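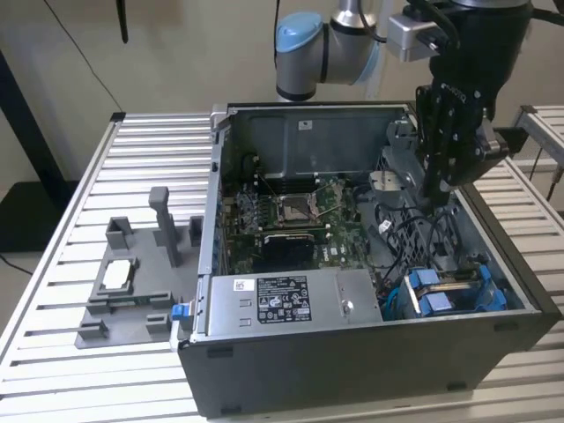 Souad Salem 님은 지난 판을 읽고, 프로그램 설치부터 하고 폴더는 나중에 정리하면 된다고 생각했다가 사진이 세 군데로 흩어지는 바람에 처음부터 다시 했다며, 폴더 이야기를 훨씬 앞으로 당겨 달라는 의견을 보내 주셨습니다. 백번 옳은 말씀이에요! 그래서 이번 판에서는 폴더 구성을 계정 만들기보다도 먼저 다룹니다. 같은 의견을 Zonberg 게시판에 남겨 주신 다른 분들께도 감사드려요.

2장. 오래된 데스크톱으로 집 안 보관함 만들기

이 장에서 할 일
쉬고 있던 데스크톱에 Grullum을 올리고, 가족 사진과 문서를 한곳에 모은 다음, 밤마다 저절로 백업되게 만듭니다. 다 끝내고 나면 휴대전화로 찍은 사진이 저녁 식사 중에 거실 컴퓨터로 넘어와 있는 걸 보게 되는데, 처음 볼 때는 정말 신이 납니다. 1장을 마쳐서 설치용 USB 메모리가 준비되어 있다고 보고 시작할게요.

준비물
설치용 USB 메모리
모니터와 키보드 (설치할 때만 쓰고 나중에는 떼어도 됩니다)
랜선
데이터용 하드디스크 두 개
백업용 외장 하드디스크
종이와 펜 (진짜로 필요해요)

주의: 설치를 시작하면 선택한 디스크의 내용이 모두 지워집니다. 예전에 쓰던 컴퓨터라면 바탕 화면, 다운로드 폴더, 그리고 메일 프로그램 폴더까지 꼭 살펴보고 필요한 것을 다른 곳에 옮겨 두세요. 특히 공동인증서와 메신저 대화 백업을 잊는 분이 많습니다.

2-1. 폴더부터 그려 보기

컴퓨터를 켜기 전에 종이를 꺼내 주세요. 보관함의 맨 위에 어떤 폴더를 둘지 적어 보는 시간입니다. 저는 이 단계를 제일 좋아해요. 커피 한 잔 옆에 두고 식구들이랑 이야기하면서 그리면 생각보다 재미있고, 누가 뭘 찾느라 고생하고 있었는지도 이때 다 나옵니다.

1. 맨 위 폴더는 적게 잡습니다. 사진, 문서, 음악, 보관 정도면 웬만한 집은 충분합니다.

2. 사진은 연도로 나누고, 그 안에서 다시 행사나 장소로 나눕니다. 사람 이름으로 나누면 여럿이 함께 찍은 사진을 어디에 둘지 매번 망설이게 됩니다.

3. 문서는 주제로 나눕니다. 집, 자동차, 병원, 학교, 세금처럼 서류함에 붙이는 이름표를 그대로 쓰면 식구들도 금방 익숙해져요.

4. 보관 폴더는 당장 정리할 자신이 없는 것들을 통째로 넣어 두는 곳입니다. 옛날 노트북의 바탕 화면 전체, 출처를 모르는 USB 메모리의 내용, 전부 여기로 보내세요. 부끄러워할 일이 절대 아닙니다.

5. 마지막으로 누가 어디에 쓸 수 있는지를 폴더 옆에 적습니다. "모두 읽기, 어른만 쓰기"처럼 짧게 쓰면 됩니다. 2-4에서 그대로 옮겨 적을 거예요.

참고: 폴더 이름에는 한글을 써도 됩니다. 다만 물음표, 별표, 콜론, 빗금은 윈도우에서 열 때 문제가 생기니 피해 주세요. 맥에서 만든 한글 파일 이름이 윈도우에서 자음과 모음으로 풀려 보이는 경우에는 2-8을 보시면 됩니다.

2-2. 디스크 정하기

운영체제를 담을 디스크와 데이터를 담을 디스크는 따로 두는 쪽을 권합니다. 나중에 Grullum을 새로 설치할 일이 생겨도 데이터 디스크는 건드리지 않아도 되거든요. 운영체제 쪽은 작아도 괜찮고, 집에 굴러다니는 오래된 SSD면 아주 훌륭합니다.

1. 전원 케이블을 뽑고 본체의 전원 버튼을 잠깐 눌러 남은 전기를 내보냅니다.

2. 금속 부분에 손을 대서 정전기를 없앱니다. 겨울에 니트를 입고 작업하신다면 중간중간 다시 대 주세요.

3. 디스크를 끼우기 전에 라벨의 일련번호를 종이에 옮겨 적습니다. 설치 화면에는 모델명과 일련번호만 나오는데, 똑같은 모델을 나란히 쓰면 이 메모가 없이는 도저히 구분할 수 없습니다.

4. 디스크를 고정하고 데이터 케이블과 전원 케이블을 연결합니다. 둘 다 방향이 정해져 있으니 힘으로 밀어 넣지 마세요.

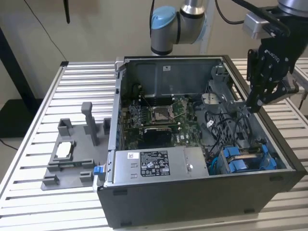
5. 종이에 적은 일련번호 옆에 용도를 씁니다. "시스템", "데이터 가", "데이터 나"처럼요. 이 종이는 버리지 말고 본체 뒤나 서랍 안쪽에 붙여 두세요. 몇 년 뒤에 디스크를 바꾸게 되었을 때 과거의 나에게 큰절을 하고 싶어집니다.

6. 부품을 모두 제자리에 끼우고 옆판을 닫은 다음에 전원을 연결합니다.

주의: 오래된 하드디스크를 데이터용으로 다시 쓰려면 설치 후에 반드시 전체 검사를 먼저 돌려 주세요. 메뉴의 저장소 > 디스크 > 긴 검사입니다. 하룻밤쯤 걸릴 수 있으니 자기 전에 시작하면 딱 좋아요. 검사 결과에 "대체된 섹터"가 나오고 그 숫자가 며칠 사이에 늘어난다면 그 디스크에는 소중한 것을 맡기지 마세요.

2-3. Grullum 설치

드디어 설치입니다! 화면 글자가 전부 흰색이라 조금 딱딱해 보여도 겁먹지 마세요. 묻는 것이 적어서 금방 지나갑니다.

1. USB 메모리를 꽂고 전원을 켠 뒤 부팅 메뉴를 엽니다. 제조사마다 누르는 키가 다르고, 대개 켜자마자 화면 아래쪽에 잠깐 표시됩니다. 놓쳤다면 껐다가 다시 켜면 됩니다.

2. 목록에서 USB 메모리를 고릅니다. 같은 이름이 "UEFI"가 붙은 것과 안 붙은 것으로 나란히 보이면 붙은 쪽을 먼저 시도하세요.

3. 언어에서 한국어를 고릅니다. 자판 배열은 나중에 바꿀 수 있습니다.

4. 설치할 디스크를 고릅니다. 종이에 "시스템"이라고 적은 일련번호와 화면의 일련번호를 소리 내어 읽으며 맞춰 보세요. 좀 우습게 들려도 효과가 아주 좋습니다.

5. 관리자 암호를 정합니다. 짧고 복잡한 것보다 길고 외우기 쉬운 문장이 낫습니다. 좋아하는 노래 가사를 살짝 비튼 정도면 적당해요.

6. 설치가 끝나면 USB 메모리를 뽑고 다시 시작합니다. 화면에 주소가 나타나면 성공입니다. 그 주소를 종이에 적어 두세요.

참고: 주소가 나오지 않고 "연결 대기 중"이라는 문구에 머물러 있으면 랜선부터 확인합니다. 공유기 쪽 불이 켜져 있는지, 반대쪽 구멍에 꽂아도 같은지 보세요. 그래도 안 되면 공유기를 껐다 켜고 잠시 기다립니다.

주소 고정하기
공유기는 기기에 주소를 그때그때 나눠 주기 때문에, 그냥 두면 어느 날 보관함 주소가 바뀌어 있을 수 있습니다. 공유기 관리 화면에서 주소 예약(또는 수동 할당) 메뉴를 찾아 보관함을 등록해 주세요. 끝자리는 다른 기기와 겹치지 않는 것으로 아무거나 고르면 됩니다. 저는 203을 씁니다. 예전에 살던 집 호수라서 잊어버릴 수가 없어요.

2-4. 계정과 권한

모니터와 키보드는 이제 떼어도 됩니다. 평소에 쓰는 컴퓨터에서 웹 브라우저를 열고 적어 둔 주소를 입력하면 관리 화면이 나옵니다.

1. 사용자 > 새로 만들기에서 식구마다 계정을 하나씩 만듭니다. 번거로워도 같이 쓰는 계정 하나로 퉁치지 마세요. 누군가 실수로 폴더를 지웠을 때 기록을 보고 되돌리기가 훨씬 편해집니다.

2. 그룹 > 새로 만들기에서 "어른"과 "모두"를 만들고 계정을 넣습니다.

3. 저장소 > 공유 폴더에서 2-1의 종이를 보며 폴더를 만듭니다.

4. 폴더마다 권한을 정합니다. 종이에 쓴 그대로 체크하면 됩니다.

5. 휴지통 사용을 켭니다. 기본으로는 꺼져 있으니 꼭 확인하세요. 이 체크 하나가 언젠가 여러분의 주말을 구해 줍니다.

주의: 관리자 계정을 일상용으로 쓰지 마세요. 휴대전화 앱에 관리자 암호를 저장해 두는 것도 피하는 게 좋습니다.

2-5. 데이터 디스크 묶기

데이터용 디스크 두 개는 서로 같은 내용을 담도록 묶습니다. 한쪽이 고장 나도 다른 쪽으로 계속 쓸 수 있지요. Grullum에서는 이것을 "짝"이라고 부릅니다. 귀여운 이름이죠?

1. 저장소 > 짝 만들기를 누릅니다.

2. 일련번호를 확인하고 "데이터 가"와 "데이터 나"를 선택합니다.

3. 짝의 이름을 정합니다. 영문 소문자로 짧게 쓰세요. 나중에 바꾸려면 손이 많이 갑니다.

4. 시작을 누르고 두 디스크의 내용이 맞춰질 때까지 기다립니다. 진행 중에도 파일을 옮길 수는 있지만 많이 느려집니다. 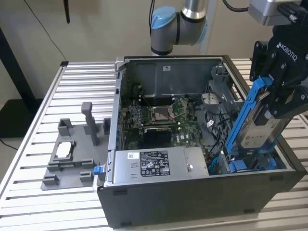
5. 상태가 "정상"으로 바뀌면 2-4에서 만든 공유 폴더를 짝으로 옮깁니다. 공유 폴더 > 위치 바꾸기에서 할 수 있고, 권한은 그대로 따라옵니다.

6. 알림 > 메일에서 받을 주소를 넣고 시험 메일을 보내 봅니다. 스팸함에 들어가는 경우가 흔하니 거기도 꼭 열어 보세요. 디스크에 문제가 생겼다는 소식을 스팸함에서 석 달 뒤에 발견하면 정말 슬픕니다.

주의: 짝은 백업이 아닙니다. 파일을 지우면 양쪽에서 함께 지워지고, 랜섬웨어에 걸리면 양쪽이 함께 잠깁니다. 짝은 고장에 대비하는 장치이고, 실수와 사고에 대비하려면 바로 다음 절까지 꼭 마쳐야 해요.

2-6. Arroyo로 백업 걸기

Arroyo는 Grullum과 함께 설치되는 백업 도구입니다. 이 장에서 제가 제일 신나게 쓴 부분이 여기예요. 바뀐 파일만 골라서 저장하기 때문에 첫날만 오래 걸리고 그다음부터는 놀랄 만큼 가볍습니다.

1. 외장 하드디스크를 본체 뒤쪽 USB 단자에 연결합니다. 앞쪽 단자는 지나가다 건드려 빠지기 쉽습니다.

2. Arroyo를 열고 새 작업을 누른 뒤 사진, 문서, 보관 폴더를 선택합니다. 음악은 다시 구할 수 있는 것이라면 빼도 좋습니다.

3. 저장할 곳으로 외장 하드디스크를 고르고 암호화를 켭니다. 열쇠 문구가 화면에 나오면 종이에 적으세요. 사진으로 찍어서 보관함에 넣어 두면 정작 필요할 때 열 수가 없습니다.

4. 시각은 모두가 자는 새벽으로 정합니다.

5. 보관 기간은 처음 값을 그대로 둡니다. 하루치, 주간치, 월간치가 적당히 섞여 있어서 대부분의 집에 잘 맞아요.

6. 지금 실행을 눌러 첫 백업을 시작합니다. 저희 집은 처음에 사진만 114GB가 넘어서 저녁에 걸어 두고 그냥 잤습니다. 컴퓨터 화면을 닫아도 작업은 계속됩니다.

되살리기 연습
백업은 되살려 봐야 안심할 수 있습니다. 꼭 해 보세요!

1. 문서 폴더에 "연습"이라는 글 파일을 만들고 아무 말이나 씁니다.

2. Arroyo에서 지금 실행을 누릅니다.

3. 백업이 끝나면 그 파일을 지우고 휴지통도 비웁니다.

4. Arroyo의 되살리기에서 방금 시점을 열고 파일을 찾아 원래 위치로 돌려놓습니다.

5. 파일을 열어 내용이 그대로인지 읽어 봅니다.

짧은 연습인데도 해 본 분과 안 해 본 분은 사고가 났을 때 침착함이 전혀 다릅니다. 저는 June 글 모임에서… 라고 쓰려다 지난 판에 실었던 긴 체험담은 부록으로 옮겼습니다. 궁금하신 분은 부록의 "할머니 사진첩"을 읽어 주세요.

2-7. 휴대전화 사진 모으기

1. 휴대전화에 Gisex 앱을 설치하고 보관함 주소와 자기 계정을 입력합니다.

2. 사진 접근을 물으면 "모든 사진"을 허용합니다. 일부만 허용하면 새로 찍은 사진이 올라가지 않습니다.

3. 올릴 위치를 사진 폴더로 정하고 "연도별로 나누기"를 켭니다.

4. "와이파이에서만"과 "충전 중에만"을 켭니다.

5. 처음 한 번은 충전기를 꽂고 앱을 열어 둔 채로 기다립니다. 사진이 많으면 며칠에 나눠서 올라가도 괜찮습니다.

참고: 올라간 사진을 휴대전화에서 바로 지우지 마세요. Arroyo 백업이 한 번 더 돌고 나서, 다음 날 지우는 습관을 들이면 좋습니다. 식구들의 휴대전화를 한꺼번에 연결하기보다는 한 사람씩 차례로 하세요. 문제가 생겨도 어디서 생겼는지 쉽게 알 수 있고, 무엇보다 첫 번째 사람이 "오, 이거 되네!" 하고 소문을 내 주면 나머지는 알아서 줄을 섭니다.

2-8. 잘 안 될 때

관리 화면이 열리지 않아요
주소 앞에 https가 저절로 붙었는지 보세요. 처음에는 http로 들어가야 합니다. 손님용 와이파이에 연결되어 있어도 열리지 않습니다.

윈도우 탐색기에 보관함이 안 보여요
네트워크 목록을 기다리지 말고 주소창에 역슬래시 두 개와 보관함 주소를 바로 입력하세요. 한 번 들어간 뒤에 네트워크 드라이브로 연결해 두면 다음부터는 편합니다.

한글 파일 이름이 풀려 보여요
저장소 > 도구 > 이름 다듬기를 실행합니다. 미리 보기에서 바뀔 이름을 확인한 다음 적용하세요. 파일 내용은 바뀌지 않습니다.

사진 날짜가 이상해요
메신저로 받은 사진은 찍은 날짜가 지워져 있는 일이 많아서 받은 날짜 폴더로 들어갑니다. 원본을 가진 사람에게 다시 받는 방법이 가장 확실합니다.

백업이 "건너뜀"으로 나와요
외장 하드디스크가 절전에 들어가 깨어나지 못한 경우가 대부분입니다. Arroyo의 작업 설정에서 "시작 전에 깨우기"를 켜 주세요. 그래도 반복되면 케이블을 바꿔 봅니다.

팬 소리가 커졌어요
본체 전원을 끄고 플러그를 뽑은 뒤 먼지를 털어 주세요. 송풍구가 벽에 붙어 있지 않은지도 확인합니다. 문을 닫아 둔 수납장 안은 여름에 많이 더워집니다.

이 장은 4월 25일에 고쳤습니다. 메뉴 이름이 화면과 다르면 설정 > 정보에서 새 판이 나와 있는지 확인하고, 그래도 다르면 Zonberg 게시판의 설명서 칸에 적어 주세요. 집 밖에서 보관함에 접속하는 방법은 3장에서 이어집니다.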